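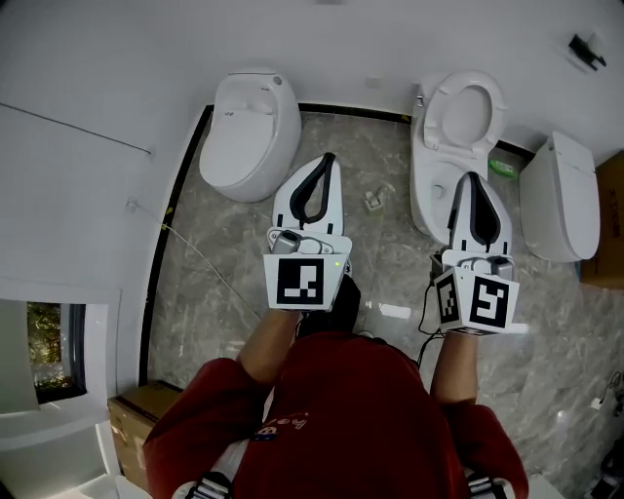
Section 4. Wearing and Setting Up the Hand-Held Gripper Pair

Guides > Jarkeck Build > Hand-Held Grippers > Section 4

Overview Parts Printing Wiring Wearing Calibration Troubleshooting

9 min read

This section starts with two assembled grippers, both cameras wired, and the harness sewn or bought. If the fingers do not yet open and close freely by hand, go back to Section 3. A stiff finger slide cannot be fixed from the software side, and it will make every recording look as if the operator hesitated before each grasp.

Allow an evening for the first set-up. Once the straps are adjusted to one person, later sessions need only steps 1, 5 and 6 from 4.2 and the short check in 4.5.

4.1 Choosing and preparing the floor area

The Jarkeck grippers work best in a room where you can walk a full loop around the objects you plan to handle. A tiled floor is fine. Bathroom fixtures, crates, low shelves and other things that stand on the floor are all good subjects for this build, since the operator looks down at them and both markers tend to stay in view of the head camera.

1. Walk the whole area once without the harness on. Note anything at ankle height.

2. Move loose cables to the wall and tape them down. This includes the tether cable if you built the wired version.

3. Put the objects in their starting places. Leave enough room between them for both forearms.

4. Check the light. Daylight from one side is usable, but a low sun on a glossy surface will wash out the markers when you bend toward it. Draw a curtain or wait an hour.

5. Lay the grippers on a clean towel, markers facing up. Wipe the marker faces with a dry cloth. Do not use alcohol on printed paper markers.

Note: Glossy white ceramic and white printed fingers have little contrast between them. The black finger pads give the tracker and the person reviewing the video something to see at the point of contact. If you printed in white, do not leave the pads off.

Caution: Ceramic is heavy and chips easily. The fingers are made for lids, seats, sponges, bottles and similar light things. Do not try to lift or drag a fixture with them.

4.2 Putting on the harness

The harness carries the battery and the recorder. It should feel like a snug backpack. The weight belongs on the shoulders and upper back, and nothing should hang where the elbows pass.

1. Wear a close-fitting top. Push long sleeves back to the elbow. A loose cuff will slide down over the gripper mount partway through a session and can cover the side marker.

2. Loosen both shoulder straps all the way.

3. Put the harness on and close the buckles.

4. Pull the left and right straps down evenly until the harness stops shifting when you bend at the waist.

5. Bend forward as if reaching for something on the floor, and hold that position for 20 seconds. If the harness creeps toward your neck, tighten the lower straps and repeat.

6. Tuck the free strap ends back through their loops.

Note: Ea Kárason, who drew the first version of the harness plate, is left-handed, and the original files put the power switch on the right. Rajkumari Rajput's mirrored plate is in the same folder. Both plates use the same screws. Print the one you can reach without looking.

4.3 Fitting the head camera

1. Set the headband level, just above the eyebrows.

2. Tilt the camera down until the live view shows both grippers when your elbows are at your sides and your forearms are level.

3. Raise your head and look at the far wall. Lower your head and look at your feet. The grippers should stay in view when you look down, and may leave it when you look up.

4. Tighten the tilt screw. Finger-tight is enough. The insert in the printed bracket pulls out if you use a driver on it.

5. Route the camera cable behind the ear and down the back, never across the chest.

If you wear glasses, put them on before step 1. The arms of the glasses push the headband outward and change the tilt slightly.

4.4 Connecting the grippers

Connect the left gripper first. The recorder names the units in the order it finds them, and the review software assumes left comes before right. Swapping them later is possible but slow.

1. Turn on the recorder and wait for the double beep.

2. Plug in the left gripper.

3. Wait for its indicator to turn green.

4. Plug in the right gripper and wait again.

5. Pick up both grippers. Fingers should point away from you, with the mounts on top.

6. Squeeze and release each trigger 3 times. The width readout should return to the same value each time, within 2 mm.

7. Let your arms hang. Check that each cable falls clear of your knees, then take two steps forward and two back.

Caution: A gripper cable that reaches the floor will be stepped on sooner or later. Take up the slack with the fabric clip at the elbow. If your cables are the long ones from the Indari kit, fold the extra length once and clip the fold. Do not coil it tightly, as the shielding cracks at the bend.

Note: The indicator is dim by design. In bright rooms, shade it with your hand. An indicator that stays amber usually means the plug is not fully seated. One that goes out after a few seconds means the battery is low, even if the recorder shows a full charge.

4.5 Marker check

Each gripper carries square markers on its body. The head camera uses them to work out where the gripper is when the gripper's own camera has nothing useful to look at, such as a blank tile or the inside of a white bowl.

1. Open the marker view in Grarnov.

2. Hold both grippers out in front at waist height. The front marker on each one should be outlined.

3. Rotate one wrist slowly inward until the side marker comes into view. The outline should pass from one marker to the other without a gap.

4. Do the same with the other wrist.

5. Squat, reach toward the floor, and repeat step 3.

6. Stand up and save the check. The file is stored with the session and you will want it if a recording looks wrong later.

If an outline flickers, look for a lifted corner on the paper first. A marker that curls even slightly will read at the wrong angle. Reprint it on matte paper and glue it down over its whole surface. We tried double-sided tape on the early units and all of it let go in warm weather.

Do not trim the white border around a marker. The tracker needs that border to find the black square.

4.6 First recording

Keep the first recording short and dull. The purpose is to find out whether the harness, cables and markers hold up while you move.

1. Stand where you can see all the objects.

2. Start the recorder and hold still until it beeps.

3. Bring both grippers together in front of you so the finger pads touch, then separate them. The software uses this touch to line up the two sides.

4. Walk to the first object.

5. Do one simple action, such as closing a lid or picking up a sponge. Use one hand, and let the other stay in view.

6. Step back, return to the starting point and stop the recorder.

7. Play the recording before doing another.

Move at the speed you would use with a full cup in one hand. New operators tend to rush the approach and then fumble at the end, and the fumble takes up most of the clip. Approach slowly, close the fingers fully, and wait a moment before lifting.

For hinged parts, grip close to the free edge and follow the arc of the hinge with your whole arm. Bending only the wrist will turn the marker away from the head camera and pull the pads off the part. Soft-close lids should be guided down and then released. Pushing against the damper wears the pads and does nothing for the recording.

Caution: Stop at once if a strap buckle opens, if a cable catches, or if the battery feels hot through your clothing. Put the grippers down before reaching for the harness.

4.7 Between sessions

Take the grippers off the cables before taking off the harness. Set them down on their flat side. Standing them on the fingers bends the slides a little each time, and the width readout drifts as a result.

Wipe the finger pads with a damp cloth and let them dry open. Replace a pad when the edge begins to peel. On our own units this comes at roughly 200 grasps on rough cardboard and a good deal later on smooth surfaces. The pad pattern is in the Ait Ali folder with the other flat parts, and can be cut with scissors from any black rubber sheet of the right thickness.

Charge the battery outside the harness. The fabric pocket traps heat.

If a second person will use the rig, mark your strap positions with a silver pen before they loosen anything, and have them start from step 2 in 4.2. The tilt in 4.3 also has to be set again for each wearer.

Revised Jul 7, 2018: cable clip moved to the elbow, steps 3 and 4 in 4.4 reordered.

Next: Section 5. Calibration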